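Taller de orden para joyeros: buscamos participantes

¿Tienes en casa un joyero donde los collares acaban hechos un nudo y los pendientes aparecen siempre de uno en uno? ¡Queremos conocerte! En Soler abrimos convocatoria para un nuevo taller práctico de orden y cuidado de joyas, y hay 20 plazas.

Durante dos tardes vaciaremos cada joyero, desenredaremos cadenas, limpiaremos forros y buscaremos un sitio para cada pieza. No hace falta experiencia ni tener joyas de valor (la bisutería de la abuela es bienvenidísima). Trae tu caja tal como está, por favor, sin ordenarla antes.

El taller es gratuito y los materiales los ponemos nosotros. Para apuntarte, escribe a Soler y cuéntanos en unas líneas qué guardas y qué se te resiste. El plazo termina el October 8, 2021.

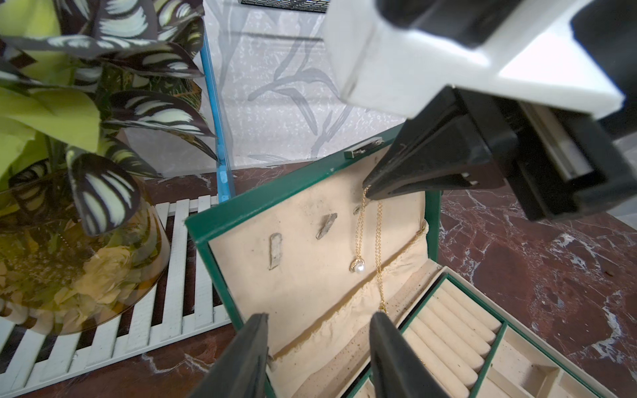
Texto: Liam Whiteley

Un joyero verde con forro color crema, ganchos en la tapa y rodillos acolchados para anillos da mucho juego: el collar de la perla, colgado; los anillos, en fila. Y si el forro tiene manchas, como este, tráelo igual, ¡con más motivo!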